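Sep 1, 2018

Moving the Desk Three Feet to the Left

I have wanted to move my desk since February. It sat against the wall with the radiator, facing a closet door, and every afternoon the sun came around the side of the building and landed exactly on whatever I was trying to read. The window wall was three feet away. I kept telling myself it was a ten-minute job.

It took all of Saturday, and I'm writing this from the floor.

The plan

My friend Sadao Maruyama moves his furniture twice a year for fun, the way other people change their sheets. He told me to draw the room on graph paper first. I drew it, cut out a little paper desk, and slid it around with one finger for most of an hour. In the drawing everything fit beautifully. I had left out the door.

The desk is a Naltura, the big one, bought used from a dentist who was closing his office. It weighs more than I do and it does not come apart, or it does, but only with a tool the dentist kept. I emptied the drawers into grocery bags. I found 418 business cards for a company I left years ago (I counted them because I was avoiding the desk), two dead watches, and a letter from my landlord, Mr. Economou, about a rent increase I have apparently been paying without ever reading why.

The outlets

The window wall has one outlet. It is behind the bookcase, and it has been painted over so many times that the slots look like something carved by the wind. The radiator wall, where I no longer wanted to be, has two perfectly good ones. Whoever wired this apartment had strong feelings about where a person should sit.

So I made a list of what I need plugged in at a desk. Lamp, laptop, phone. In summer, the fan. I had been living with a lot more than that, including a charger for a camera I gave to my sister. Cutting the list down was the most useful thing I did all day and I recommend it to anyone, even if your desk is staying put. Then I spent a while thinking about where the cords should run, and whether I wanted to crawl under there every time I needed to unplug something. I did not. I'm too old for it and the dust is older.

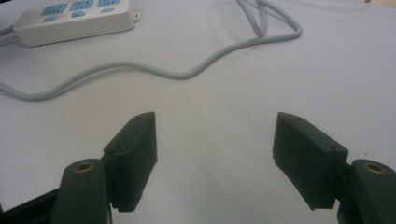
What I'd do differently

Eat lunch, for one. Measure the door. Take the books out of the bookcase before pushing the bookcase, which sounds obvious when I type it.

I would also skip the felt pads. I bought a pack of 100 at the hardware store, and they slid off one at a time and stuck to my socks.

The view is good, though. I can see the bakery and half of a tree, and at four o'clock the sun hit the closet door with nothing in its way. The bookcase is still in the middle of the room. Sadao says he'll come by next week to help, and he wants to talk to me about the couch.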